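Chapter 4
Counting the Whole Cost

When I bought my first robot, I made a budget that fit on an index card. It had the price of the machine, the sales tax, and a line that said "misc." I was very proud of that card! Three months later I was writing a memo to my boss, Afshin Fallahi, asking for more money, and I still remember how long he took to answer it.

So before we get into quotes, leases and service plans (those start in Section 4.2), I want you to get used to thinking about a purchase as a whole workplace. A robot needs a place to work, things to work on, power, cables, spare parts and somebody's time. All of that costs money, and most of it never shows up on the seller's quote.
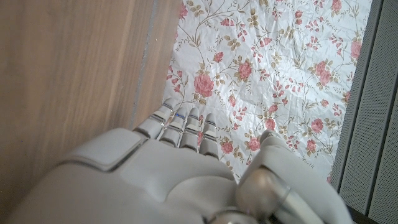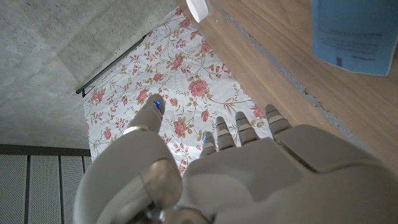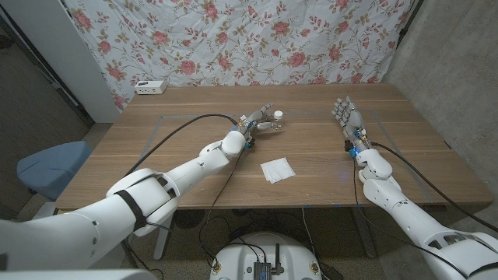 The budget I like to teach from is the one my old shop in Toledo put together for a two-armed machine from Purkalix. We split it into two sheets, one for the robot and one for everything else, and the second sheet is the one I want you to look at hard. Start with the table. A plain wooden one can be fine, and marking off a work area takes nothing fancier than the gray tape on the tabletop in the last picture, so put the tape down as a real line item even if it's small. Then go on to cables. Look at how the black ones hang past the near edge of the table there, and ask yourself what you'd pay for hooks, sleeves and spare lengths. We set aside $300 for that and spent it all.

Hands deserve a line of their own. A hand with jointed fingers has a lot of small parts in it, and I'd never sign for one without asking what a single replacement finger costs and how long it takes to ship. Coker, our parts dealer, quoted us some 114 days on one piece. Hullik had it sooner but wanted $2,000 up front, and we paid, and I grumbled the whole way through the paperwork.

You'll notice I haven't said a word yet about people. Setup time is the number that beginners guess at, and they nearly always guess low (I sure did). In Section 4.3 we'll build a simple hours sheet, and you'll fill it in for a job of your own choosing, so start thinking now about which job that might be. Pick something small, something you could do by hand at a kitchen table.

Keep a pencil nearby as you read, too. Prices in this chapter were last checked on 15 Jan 2021, and you should write your own local prices in the margins wherever ours look off.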